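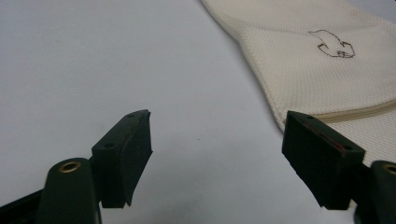 Wuloline est un service d'enregistrement de manipulations textiles proposé par la société Stultness aux laboratoires et aux intégrateurs de cellules robotisées. Il repose sur une pince tenue à la main, le modèle Vidmar, dont la géométrie reproduit celle de l'effecteur monté ensuite sur le bras du client. Le service porte sur les articles souples de petite taille : linge, housses, filets, pochettes et sacs à fermeture à glissière. Ces derniers occupent une place particulière dans l'offre. Un sac de tissu crème à maille alvéolée, muni d'une bande de fermeture beige et d'un petit emblème brodé au trait brun, réunit en effet plusieurs des difficultés que le service cherche à documenter : un bord épais, une surface qui ondule et un contraste faible avec un plan de travail clair.

Historique

Le projet a été engagé par Þórey Thoroddsen, ingénieure en mécanique, qui en assure toujours la direction technique. Les premiers essais employaient une pince motorisée reliée à un poste fixe. Le poids de l'ensemble et la gêne causée par le câble ont conduit à retenir une commande entièrement manuelle, transmise aux mors par un jeu de biellettes. La version actuelle du service est commercialisée depuis le 26 septembre 2024. Une variante destinée aux objets rigides, étudiée durant la même période, n'a pas été inscrite au catalogue.

Description du matériel

La pince Vidmar comprend deux mors opposés, de forme anguleuse, portés par des bras articulés. Les articulations sont garnies de bagues de couleur laiton. Chaque mors reçoit sur sa face intérieure un patin sombre, remplaçable par l'utilisateur. La caméra est solidaire de l'outil et orientée vers l'espace compris entre les mors, de sorte que la main de l'opérateur reste hors du champ pendant la prise.

Le fabricant recommande un plan de travail mat, uni et de teinte claire. Les surfaces brillantes ou imprimées sont admises, sous réserve d'un étalonnage supplémentaire facturé à part.
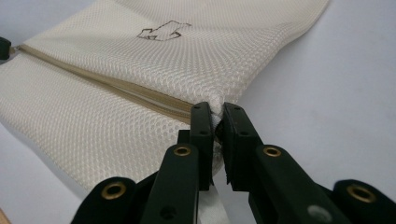

Le déroulement d'une séance est fixé par un cahier des charges établi avec le client. Celui-ci désigne les articles, les gestes attendus et les états de départ : article étalé, replié ou froissé. L'opérateur approche la pince ouverte, saisit un pli ou un bord, déplace l'étoffe, puis relâche. Les prises manquées sont conservées et signalées comme telles dans le fichier d'accompagnement, sauf demande contraire.

Formules

Deux formules sont proposées. La formule d'essai comprend 400 séquences portant sur un maximum de 10 articles fournis par le client. La formule complète en comprend 3000, avec une revue intermédiaire au cours de laquelle le cahier des charges peut être modifié. Les données sont remises avec la trajectoire de l'outil, l'écartement des mors et les paramètres optiques de la caméra. La location de la pince seule est possible pour les équipes disposant de leurs propres opérateurs ; une demi-journée de formation est alors obligatoire.

Un ensemble de référence, nommé Amis, est livré avec chaque contrat. Il rassemble 3619 séquences et sert à vérifier la chaîne de traitement du client avant réception de ses propres données. Sa licence en autorise l'usage interne et la citation dans des travaux de recherche, mais en exclut la revente.

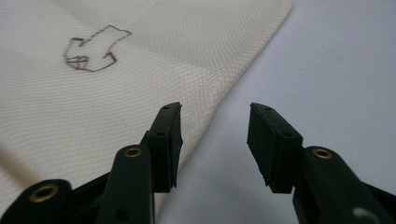
Pince ouverte au-dessus de l'ourlet d'une étoffe blanche à motif brodé.

Évaluation et limites

Les utilisateurs de la formule d'essai relèvent la régularité des enregistrements et la clarté des fichiers d'accompagnement. Les réserves concernent surtout l'absence de mesure d'effort : la pince ne renseigne pas sur la pression exercée par les patins, et cette grandeur doit être estimée à partir de l'écartement. Les étoffes ajourées posent un second problème, leur trame rendant la reconstruction de la surface moins stable lorsque le tissu se superpose à lui-même.

Le transfert vers un bras robotisé suppose en outre que l'effecteur du client respecte les cotes du modèle Vidmar. Stultness fournit les plans des mors et des patins, mais n'assure pas l'intégration sur site. Les patins sont considérés comme des pièces d'usure et ne sont pas couverts par la garantie.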